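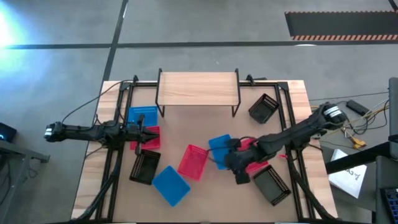

Bimanual cell, head view. Nine baskets: three blue, three red, three black. Both grippers over the work.

**1/** Notes on the planner rewrite for the basket sorting task. Mostly software, some calibration. Long thread, mute if you don't care about grasp scoring.

**2/** Task spec is short. Baskets are scattered on the table in any pose, and the arms have to group them by color and nest each group. Tilted starts are allowed. Overlaps are allowed. There's a low shelf along the back that neither arm may touch.

**3/** The old stack, which we called Indach, was a monolith. Perception, grasp selection and motion planning ran in one process on one clock. When segmentation was slow, the arms were slow. When segmentation threw, the arms stopped wherever they were.

**4/** The new one is Varnura. Separate processes, one shared world state, every message stamped at capture time. The controller never waits on a camera. It holds its last valid target and decays velocity to zero if the world state goes stale.

**5/** Stale means older than 40 ms for anything inside the reach of a moving wrist. Outside that region we allow a lot more. A single global timeout was the first design and it caused constant stops for baskets neither arm was going near.

**6/** Perception. Color is the easy part. Blue and red separate cleanly with a fixed threshold under our lights. Black is harder: the grippers are black, the arms are black, the cell extrusion is black, the cables are black.

**7/** Our color-first segmenter would merge a black basket with whichever finger was nearest. The grasp planner then proposed grabbing the robot. Valid grasp, good score, collision checker rejected it every time. Loop forever.

**8/** Fix: render the robot from joint state into the head view, dilate the mask, subtract it before segmentation. Textbook. The dilation radius now scales with joint velocity, so a fast wrist gets a fatter mask.

**9/** The cable that arcs off the left arm isn't in the URDF. Tarek Sfeir fitted a spline to it as a function of the first three joints. It's crude, and it's good enough for masking. Don't use it for collision.

**10/** Perforated and mesh walls are bad for depth. You get returns from the rim, the near wall, the far wall and the tabletop, all in the same patch. Averaging gives you a surface that doesn't exist.

**11/** So we stopped reconstructing walls. We fit the rim only, as a closed planar curve in 3D, and hang a fixed basket model off it. Tilt comes straight from the plane normal. If less than half the rim is visible, the pose is tagged partial and the planner treats it differently.

**12/** "Differently" = it can't be a nesting target, and it can be grasped only on the visible arc. A red basket mostly under the right wrist is a typical partial. Moving the arm first is usually cheaper than reasoning about it, so "retract and look" is a normal action with a cost like any other.

**13/** Overlap order. If a red basket sits partly over a blue one, the blue one has a precedence edge to the red one. We build that graph every replan. Cycles do happen with tilted baskets. We break them by picking the node with the best rim visibility and going slow.

**14/** Grasp scoring. Parallel gripper, one finger inside the rim and one outside. Terms:

- rim visibility along the finger contact
- angle between closing direction and local rim normal
- clearance to neighboring baskets
- wrist distance from joint limits at the *place* pose

**15/** The last term did more for us than the other three combined. The old scorer looked at pick only. It would take a lovely grasp, carry the basket over, and find no IK solution for nesting it.

**16/** Two arms, one table. We tried joint planning over both and it was too slow to replan in the loop. Now each arm plans alone against the swept volume the other has reserved. Reservations are time-sliced and expire.

**17/** Deadlock case: both arms want the center, each holding a basket, each blocking the other's retreat. Gediminas Rozīte wrote the arbiter. Lower remaining path cost keeps its reservation, the other backs out along its own recorded path. Backing out is always collision free against static geometry, by construction.

**18/** The shelf is a box in the collision model, legs included, padded by 5 mm. A black basket next to a leg is the worst grasp on the table. Thin black metal leg, black wire basket. We localize the shelf once at startup and never trust per-frame depth near it.

**19/** Calibration. The head camera drifted against the bases and we blamed thermal effects for a week. It was a rounding bug. Hand-eye transforms were saved as text with too few decimals, and every save/load cycle lost a bit more. They're stored as binary doubles now, with a hash.

**20/** Tooling. Every run writes one log: joint state, world state, all candidate grasps with scores, reservations, arbiter decisions. Replay is deterministic from the log with no hardware attached. If a bug doesn't reproduce in replay, then the log is missing a field, and adding the field comes first.

**21/** Regression set is 2,920 recorded replans, all collected since March. A planner change has to run through all of them before it goes near the arms. Diff viewer shows old choice and new choice on the same view. Hülya Altıntaş built it and it has paid for itself several times over.

**22/** Things that still don't work:

- two baskets of the same color touching rim to rim get fitted as one long rim
- arbiter is greedy, will happily back out the same arm 2 times in a row
- nesting check is geometric only, no force signal used
- startup order matters and shouldn't

**23/** The rim merge is next. Els Declercq has a version that splits on curvature. It handles red and blue well and over-splits the black wire ones, probably from gaps in the edge map. Not merged yet.

**24/** Someone asked why no learned policy. We have one on a branch. It shares the world state and the reservation layer, so it can drive one arm while the planner drives the other. Separate thread when the numbers are worth posting.

**25/** Log format spec and the replay tool go up once Kristof Wouters finishes the license headers. The arbiter stays internal for now. Questions about rim fitting welcome, I have the derivation typed up.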